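Gripper budget, round two (long, sorry)

November 22, 2020

Quick one before I lose the notes. Ended up not quick.

So the budget for next year is due and I have been putting it off because last year's was a mess. I asked for two arms and no spares. Got two arms and no spares. By March we had one arm working and the other one waiting on a wrist cable that nobody in the building had thought to put on a list, me included. Eleven weeks. Not doing that again.

What we want this time is smaller. Hand-held grippers, the kind you hold yourself and do the task with, so we can collect a pile of demonstrations before we put any more money into arms. Yuxi Ren has been pushing for this since the summer and she was right, I was slow. An arm needs a cell, a guard, a risk form, somebody from facilities to sign the risk form. A hand-held needs a charged battery and a person with a free afternoon.

The shopping list as it stands:

Grippers, four. Two from Nestar, two we build ourselves. The Nestar ones are quoted at 356 each without fingers. WITHOUT FINGERS. I read that line three times. Fingers are a separate part number and a separate lead time.

Finger pads, 54 of them. Yes it sounds like a lot. Yuxi did the sum from how fast we wore out the last set and I checked it and it holds. Pads are the toner cartridges of this business. The gripper is cheap, the rubber is what gets you.

Cameras, one per gripper plus one spare. Memory cards. More memory cards than that.

A real table. More on this below.

Storage. Brukitell quoted us a yearly plan and Okoth quoted us a box we would own. I like owning the box. Muthoni Mabula in purchasing likes the yearly plan, it comes out of a different pot and that pot has money in it. I think she's going to win that one.

Now the part I actually wanted to write down. We've been trying things on the big office desk, and I've changed my mind on a few items just from holding the tool for an afternoon. You can read spec sheets all week and not learn what your forearm learns in twenty minutes. Weight first. I had "light as possible" in my notes and I'm crossing that out, the lightest one we borrowed was twitchy and everybody hated it. Balance matters more. I'd pay for balance.

Second, bottles. Bottles are going to be a big share of the tasks, so the opening between the fingers has to clear a drinks bottle with room to be sloppy on both sides. One of the cheaper models on my list has a jaw that technically clears it. Technically. You'd be lining it up like you were parking a truck. Crossed off.

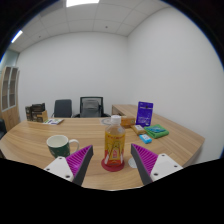 Bottle on its red coaster, between the fingers. Mug to the left.

Third thing is the pads. Ridged ones, rows of little teeth on the inner face. The other option was a flat foam pad from Limmont, cheaper by a good bit, and I was all set to save the money. Then I went back through my notes from the spring and every single complaint in there is about flat pads. Smooth plastic, smooth glaze on mugs, same complaint. So ridged. They go on the list at full price and I'm not going to haggle with myself over it again. The color is whatever color they ship, please stop asking me.

Mounting blocks. The pads sit on a block with small screws and I want spare screws in the order. It's nothing money. But if it's not on the order it doesn't exist, and then someone is in the hardware store with a screw in their pocket trying to match it by eye. Been that someone. So, one bag of screws, one driver per gripper, and the driver gets tied to the case with string.

Objects! Forgot to budget for objects last time. Everybody forgets. You can't run a desk task with one bottle for six months, you need mugs and cups and boxes and soft stuff like cloths, and packaging in different sizes, and you need some of it twice for when it gets crushed. A lot of this we can scrounge. Coffee mugs are free, people leave them behind when they change jobs. Boxes are free. Drinks get drunk, so that's a running cost, small. I've put 349 down for objects for the year and Muthoni wrote "what is this" next to it in red. Fair. I've now broken it out by line and she's ok with it I think.

Back to the table. The office desk is fine for trying things. It's big, it curves round into a return, plenty of room. But it's an office desk, and every object we use has to be packed away when people want to sit and work. We lose the start of every session to setting out and the end of it to putting back. If I had a dedicated table, nothing fancy, I could leave a layout up over night and carry on in the morning. Also I'd like two tables with different tops, light and dark, because everything we've collected so far has the same pale wood under it and that bothers me. Cheap fix. Second hand is fine.

Lights: was going to ask for lamps. Took it out. The ceiling panels can do the job for now and I'd rather have pads.

Things I'm still not sure of

Whether to build our own two grippers or just buy four. Building is cheaper on paper. On paper my time is free. Yuxi says she can put one together in a day once the printed parts are done, and I beleive her, but then it's her day and she has other work.

Whether 15 hours of collection a week is realistic. That's the number the whole plan hangs off — pads, cards, storage, all of it. If we only manage half then I've overbought on pads, and they'll keep in a drawer. If we go over, storage is the one that bites.

Whether to get the service contract. Last year I said no. See above re: wrist cable. Leaning yes for the arm, no for the hand-helds, there's so little in them to break.

Delivery. Nestar says six weeks, so I'm planning on ten. Fingers come from a different warehouse so who knows. I've asked for both dates in writing.

Anyway. The sheet goes to Muthoni tomorrow, then it sits wherever sheets sit. If you run a small lab and have bought pads in bulk, I'd really like to know what you paid and how long they lasted you. Comments are open, the spam filter is agressive so if yours doesn't show up give it a day.

Oh, and cases. Four padded cases. Adding that now before I forget.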